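第六讲 机器人工位的设备预算与采购计划

课程:自动化系统工程管理
主讲:Yeshi Gebreyes
习题与答疑:Mekdes Asfaw

一、本讲范围

前五讲处理选型,本讲处理钱和时间。对象限定为单臂、两指夹爪、腕部带相机的抓取工位,作业内容为柔性物品(布料、衣物)的拾取与归位。多臂协同和移动底盘的预算放在第八讲。

二、预算科目

预算表按五个科目填写,科目编号不得自行增减。

A 本体:机械臂、控制柜、示教器、底座。
B 末端:夹爪、指尖、法兰转接件、腕部相机及线缆。
C 场地:围板、型材、地面处理、照明、配电。
D 软件:许可证、标定工具、数据存储。
E 备件与服务:易损件、保修延长、安装调试、培训。

往届作业最常见的错误是把B和E合并。指尖属于易损件,首套计入B,后续更换计入E。腕部线缆随关节反复弯折,同样处理。合并之后,第二年的运行费用无法从表中单独读出。

三、场地科目的估算

C科目容易低估。围板的作用有两个:限定物品散落范围,以及给腕部相机提供稳定的背景。询价时应写明板面颜色、表面光泽、拼接方式和角部型材规格。高光泽板面和金属型材会产生反光,图像标注的返工工时应在D科目中预留。 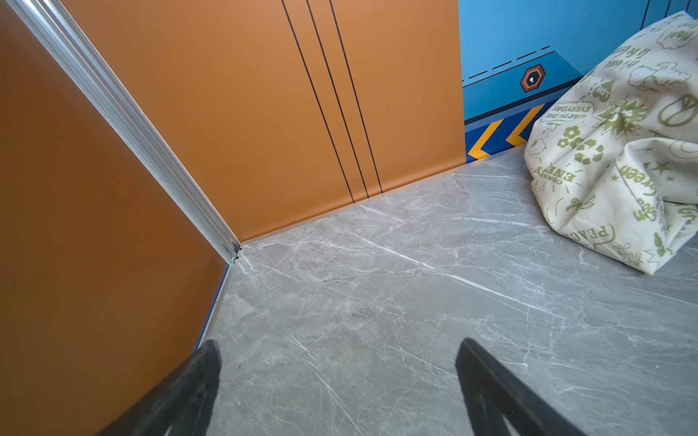 地面材料单独列项。带纹理的地面对深度估计和分割的影响与单色地面不同,若验收指标在单色地面上测得,合同中须注明测试条件,否则到货后的争议没有依据。作业物品也应列入C科目的耗材栏。印花布料与素色布料各备一批,褶皱状态不作规定,由验收人员随机投放。

四、算例

Wesden实验室计划新建一个工位,总额度为80个预算单位。供应商Rudidis报出的整包价为98,含A、B、D三个科目及安装调试。超出额度的部分不能靠删减E解决。处理步骤如下:

1. 将整包价拆分到科目,要求供应商逐项签字确认。拆分后A为53,B为13,其余为D和安装调试。
2. 核对D。Shiferaw平台的许可证若已由实验室持有,从报价中扣除,并取得供应商的书面兼容声明。
3. 安装调试改为自行完成时,须把工时折算后填入E,不得记为零。
4. 将C和E中未报价的部分补齐,重新合计,再与额度比较。
5. 仍然超出时,推迟第二套夹爪的采购,或申请调整额度。不得降低安全回路配置。

注意第4步。整包价不含C,直接拿98与80比较会低估缺口。

五、采购时序

交货期最长的通常是本体,但决定开工日期的往往是场地。建议次序为:先冻结工位布局图,再下本体订单,随后订末端,最后订围板和地面材料。围板尺寸依赖机械臂的实际可达范围,布局图未冻结前不要裁板。

若要求六月完成验收,到货与验收之间应留出标定、试运行和整改三段时间,各段写入计划表,并标明责任人。付款节点与验收节点对应,尾款在连续试运行通过后支付。

六、报价比较

不同供应商的科目口径不一致。Clorkuvent的报价把腕部相机放在软件包内,比较前应移回B。运费、税费、保修起算日期统一换算到同一口径,换算过程附在表后。只提交总价比较表的作业不予评分。

七、作业

为自选的布料抓取工位编制预算表和采购计划各一份。预算表须列出五个科目的首年与次年费用,次年费用写明更换周期的依据。采购计划须标出关键路径,以及布局图冻结的时间点。参数缺失时可自行假设,假设单独成页。表格模板向Mekdes Asfaw索取。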